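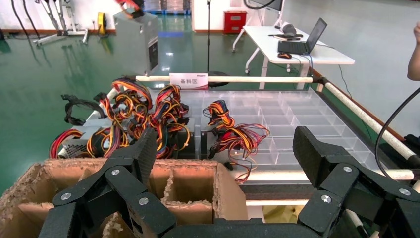
A Robot That Packs Boxes

Every July, the Stallon workshop in Cluvville opens its doors for one Thursday so people can see how the robots there are taught. Children can come too, as long as they stay behind the yellow tape.

The robot most visitors ask to see is called Gurine. It is one arm with a gripper on the end. A gripper does the job of a hand, but it has only two fingers. The fingers are made of stiff black links joined together, a bit like the bars of a folding chair. They close toward each other to hold something and open to let it go.

Gurine works with computer parts. One of them is the power supply, a metal case with a bunch of colored wires coming out of it. Every desktop computer has one. It takes electricity from the wall and changes it into the kind the computer can use.

For a person, picking one up is easy. You look, you reach, and your fingers find the metal. For a robot, the wires are the hard part. They bend and tangle, and they never lie the same way twice. If the gripper grabs a wire and pulls, the wire may come loose.

How does it learn?

Thongchai Suwannarat teaches Gurine. He guides the arm through a job from start to finish while a computer saves every movement. Then he does it again with the parts in different places. The job you see at the open day took roughly 1000 tries to teach. On a good day he can do 145.

A small camera near the gripper looks out past the fingers. It helps the robot work out where the metal stops and the wires start.

Where do the parts go?

Parts wait in a place called the preparation area. The sign there is in Chinese, in red letters: 备料区. Near it are a cardboard box with dividers and a clear plastic tray with many small compartments. Dividers keep parts from bumping into each other. They also give the robot a clear place to aim for.

Are robots like this new?

Robot arms are older than your parents, maybe. Valter Vieira, who runs the open day, saw his first one in 1974. It could do one job, and if you moved the part a little to the left, it closed on air.

What can you do at the open day?

You can watch Gurine work, and you can try a hand-held gripper called Tapia. You squeeze the handle and the two fingers close. Try picking up a cable by its plug. Most people need a few turns.

Each group has 48 places. The first one starts at 10 in the morning. Wear closed shoes, and tie back long hair.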